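Belum Project, manipulation working group
Minutes of the Wednesday meeting

Chair: Vasanthi Akanda
Minutes: Gunther Kettler
Apologies: Brinkmann (software side)

1. Minutes of the last meeting
Accepted with one correction. Under item 4, "episode" should read "attempt" throughout. The two words are not interchangeable in our logs and the difference affects the success rate.

2. Brick sorting task, status
VA summarized the current protocol. Bricks are spread over the tabletop and sorted by color into bins by teleoperation. Recorded attempts are used to train the Custine policy. Layout is left to the operator within the marked limits; brick size and resting orientation are now varied on purpose. The previous layouts were too regular, and the policy learned positions along with colors.

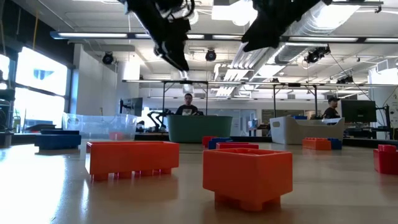 Fig. 1. Sorting table with both fingers open; clear, teal and white containers behind the bricks.

GK asked whether people standing behind the table should be kept out of the background. VA prefers to leave it as it is. The Vodarmont baseline was trained with a screened background and lost accuracy once the screen came down. Agreed to make no change.

Glare on the tabletop from the ceiling lights was raised again. Color labels near the reflections are the ones most often corrected by hand. GK will compare exposure settings before anyone asks for a matte surface.

3. Result of the wrist view comparison
The policy was trained twice on the same 68 attempts, once with the overhead view only and once with the wrist view added. Evaluation was 13 attempts per condition. Overhead only: 5 completed. With wrist view: 11 completed. Both failures in the second condition were grasps on bricks lying against a bin wall. 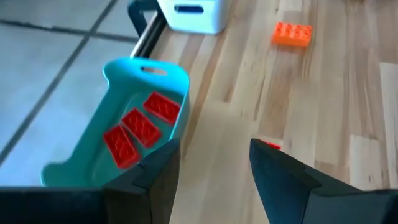

Fig. 2. Wrist view over the teal container, three red bricks inside, orange brick on the table.

VA noted that the fingers hide part of the table in this view and that a brick can be mostly covered by one of them. The policy does not seem to handle this well. When the target drops out of the wrist view it tends to pause, then reopen the gripper. Proposal to pass the last known target position forward for a short window. GK considers this worth testing but wants it reported as a separate condition. Agreed.

Thirteen attempts per condition is too few for a claim in the paper. The numbers go in the internal report only until the set is repeated.

4. Two-arm attempts
First attempts with both arms active have been logged. Division of work is by bin, and the operator decides which arm takes a brick that lies midway.
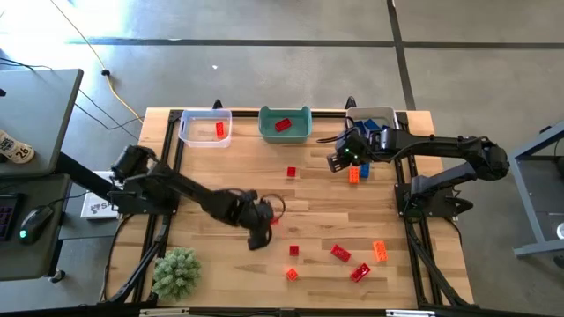
The open point is timing. Arms that wait for each other produce long idle stretches, and the policy copies the idling. Brinkmann sent a note suggesting that idle frames be trimmed before training. VA objected that some of the waiting is needed to avoid contact between the grippers over the middle of the table. Agreed to trim only where both arms are idle, and to keep the untrimmed files.

5. Actions
GK: exposure comparison; script for trimming shared idle time.
VA: repeat of item 3 with the carried-forward target as third condition.
Brinkmann: check that "attempt" is used consistently in the log export.

6. Any other business
Calibration sheet for the second arm is out of date. GK to replace it before the next recording block in June.

Meeting closed 11:40.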